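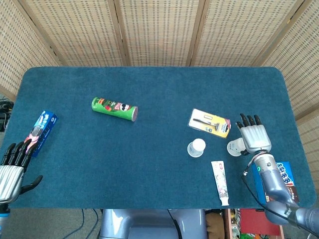 Dorkcombe Snack Label Club, records group

Wodusex: unit price labels from the snack aisle

README, last changed Dec 16, 2024

What you get

A table of 3,000 shelf labels copied out by hand from grocery stores in and near Dorkcombe. Each row is one label: the product as the store names it, the package weight, the shelf price, the unit price printed underneath, and the unit that price is quoted in. Chips, crackers, pretzels, nuts and popcorn. No drinks, no candy.

The collection was set up by people who believed unit prices help shoppers choose. I took over the file from Yi-chun Shih after the copying was done, and I believe that less than I did before I read it. Please keep that in mind when you read the notes below, and check the rows yourself.

Files

labels.csv has the rows.
stores.csv has one line per store, with a short code and the chain name.
units.txt lists every spelling of every unit we found, left as printed.
changes.txt is what it sounds like.

Columns in labels.csv

row_id: a plain number. Gaps mean a deleted duplicate. Numbers are never reused.
store: the code from stores.csv.
name_printed: copied letter for letter, including the odd cuts stores make to fit a long name on a small tag.
weight_printed: as on the tag, not as on the package. These disagree more often than they should.
weight_package: filled in only when the person copying had the package in hand.
price: dollars.
unit_price: as printed.
unit: as printed. Ounce, pound, "each," "ct," and one store's "per unit," whatever that means to them.
sale: yes, no or blank. Blank means the copier did not write it down. It does not mean no.
copier: initials.

How the labels were copied

Two people per store, 2 passes, one reading aloud and one writing. The second pass was meant to be done without looking at the first. Jade Cloutier, who ran the store visits, is sure it was. I have looked at the sheets from the Zuvholm stores and the second pass repeats the first one's spelling mistakes, so I would treat those as a single pass.

Things I would not claim from this data

That one chain is cheaper than another. Stores were picked because someone lived near them.

That packages are shrinking. We have one visit per store. A shrinking package needs a before and an after, and we only have a now. An earlier version of this file said the data "shows shrinkflation at work." I took that sentence out.

That large packages are a better deal. This is the one everybody wants. It holds for plenty of rows and fails for plenty of others, and the answer moves depending on whether you drop the sale rows, the blank rows, or both. If you publish a single percentage, say which rows you used.

That canned chips cost more than bagged chips. Maybe they do. The tags for stacked chips in cans often carry a price "each" while the bags next to them are priced by the ounce, and converting one to the other means trusting weight_printed. See above on weight_printed.

Known problems

Yeh, the spreadsheet tool used for the first round of typing, turned some weights into dates. We fixed the ones we caught. Search weight_printed for slashes before you do anything with it.

Store code 3 covers a store that changed hands in the middle of the copying. The tags come from both owners and are not marked.

Prices ending in a single digit (4.5 for 4.50) are fine and can be read as they are.

Store brands are listed under whatever the tag says, so the same cracker may show up under several names. There was a plan to match them. There is half a matching table, and I left it out because half of one is worse than none.

Use and credit

Free to use for anything. Credit Wodusex and the club. If you clean the units column, send it back with a note on the rules you used. "Cleaned up" is not a rule.

Corrections go to the records group, with the row_id and what you think it should say. A picture of the tag helps. A memory of the tag doesn't count.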